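Flanwood Ridge Traverse: Water, Weights and Timings

Posted 18 March 2021

I walked the Flanwood ridge end to end over two nights with Notburga Marti, carrying more water than I have carried on any trip before it.
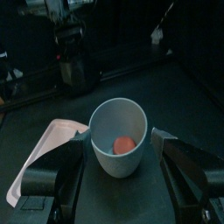 Why the ridge is a water problem

The ridge runs north to south, and the trail stays on top of it for nearly the whole length. There are no streams on top. The rock is limestone, rain goes straight down through it, and the first place you see the water again is at the foot of the east side, a long way below the path. The map shows three blue marks near the crest. Two of them are sinkholes that hold water after heavy rain. The third is the spring at Gronduva, a short drop off the west side, and it is the only one I would plan a trip on.

Rosângela Toledo walked the same route in September and found the spring down to a slow drip. She needed most of an hour to fill two bottles. We had it running at a steady trickle, which filled a one-liter bottle in less than the time it took to eat a granola bar. I did not time it more closely than that, and I should have.

Day one: Stenov trailhead to the saddle

The Stenov trailhead has a gravel lot, a signboard and no tap. The tap shown on older maps has been removed, and the pipe is capped. Fill up before you drive in. The last store with a public faucet is at the bottom of the valley road.

From the lot the trail climbs through beech woods on an old logging grade. The grade is even and the footing is good, apart from one washed-out section where the path now goes up and around through roots. The total climb to the ridge is 1000 meters by the map. My watch gave a lower number, but it uses air pressure and the weather was changing, so I trust the map.

We left with four liters each. My pack was heavier than I like and the hip belt slipped on the steeper parts. I moved two bottles from the side pockets to the main bag, standing upright against the back panel, and the slipping stopped. This took a few minutes and I should have packed that way at home.

The saddle has flat ground for several tents on the east side. The west side looks better sheltered but it slopes more than it seems to, and the soil is thin over rock. We put the stakes in at a low angle and laid stones on them. Wind was light until midnight, then came from the southwest and stayed there. My tent was pitched with the narrow end to the west, which was close enough.

Day two: the long section

This is the day that decides whether the route works for you. It is 24 kilometers from the saddle to the southern shelter, with the Gronduva spring a little past halfway. The path is narrow and goes up and down a great deal without gaining much. I had planned on a normal walking pace and we were slower than that all day.

The side path to the spring is marked by a cairn and a faded yellow stripe on a beech trunk. Coming from the north, the stripe is on the far side of the tree and easy to miss. Look for the point where the main trail bends left below a small cliff – if you reach a fence line, you have gone too far. The drop is short but loose, and I would leave the packs at the top and carry only bottles.

I treated the water with a squeeze filter and then tablets. Cattle graze the slope above in summer. The tablets need 30 minutes, and longer when the water is cold, so we filled everything, ate lunch, and did not drink from those bottles until we were back on the ridge.

South of the spring there is a burned area, several years old, with no shade. The new growth is waist high and hides the path in two places. Both times the right choice was to stay on the crest. Notburga used her poles to push the brush aside. I had mine strapped to my pack and got scratched.

The southern shelter has a roof, three walls and a sleeping platform. Kadir Başaran, who was there with a group going north, had already hung his food from the beam and told us the mice come in from the back corner. We hung ours next to his. They came in from the back corner.

Day three: down to Brandão

The descent is short and hard on the knees. The upper part is wooden steps, many of them rotted through at the front edge. Place your foot toward the back. The lower part joins a farm road, and the walking is easy from there to the bus stop at Brandão. There are few buses on weekends. Check before you set the date.

Changes for next time

I would carry one liter less from Stenov and accept a dry camp at the saddle. I finished day one with more than I needed and carried the rest for hours. I would also start day two at first light; we left late and reached the shelter with the sun already behind the trees. The shoes were fine. The gaiters stayed in the pack until the burned area, where I forgot I had them.

Contact | © Flanwood Trail Notes | Back to top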